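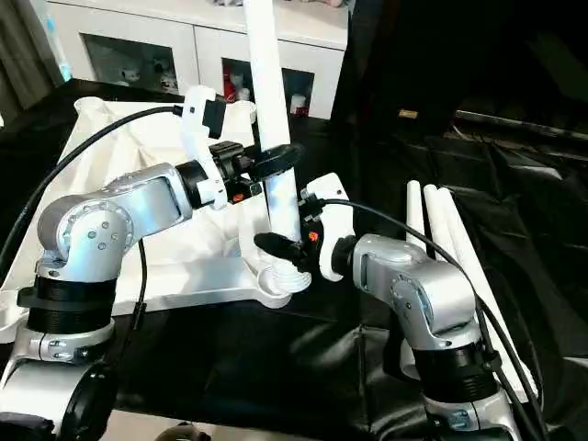
The upright goes into the cross-shaped stand. Three more white rods lean at the right.

Filed under: Workshops & Talks / Home and Storage

Speaker notes – "Stand up straight: assembling a rod stand at home"

Slide 1. Good afternoon, thank you for coming after lunch. I will speak slowly, please raise your hand if I am too quiet. Start with the picture and leave it up while people sit down.

Slide 2. Why the base first. Many people build the top part on the floor and then try to lift it. I did this also with my first Umby rack, and I had to do it again 2 times. Put the cross flat on the table, then bring the rod to it from above. Point to the small ribbed piece in the center of the cross.

Slide 3. The cloth. I always work on a sheet. White parts get marks very easily, and a small screw does not roll so far on fabric. The sheet may be crumpled, but under the stand itself please pull it smooth – a fold can make the cross sit crooked.

Slide 4. Holding the rod. Hold it at the middle height, not at the top. Show the black ring clamp on the picture. Ask: who has tightened the clamp before the rod was fully down? (Wait for hands.) Turn the rod a little, push, turn again, and only then close the clamp.

Slide 5. The other rods. Lean them to one side, together. In the Wenadum workshop we laid them across the table and somebody pushed them all on the floor. My own rods at home are 765 mm, so they need a wall or a heavy chair behind them.

Slide 6. Small cups. I keep caps and screws in a cup, one kind in each cup. If time is short, skip this slide and go to the Broton hook bar.

Questions, then the break. Remind them the practice tables are open until 3 on Friday.

Comments (2)

Su_home: I was in the second row. The tip with turning the rod helped me, mine was never going down to the end.

paperlantern: Will you put the hook bar slides also? I had to leave before it.

Contact | © Wenadum Home Workshops | Back to top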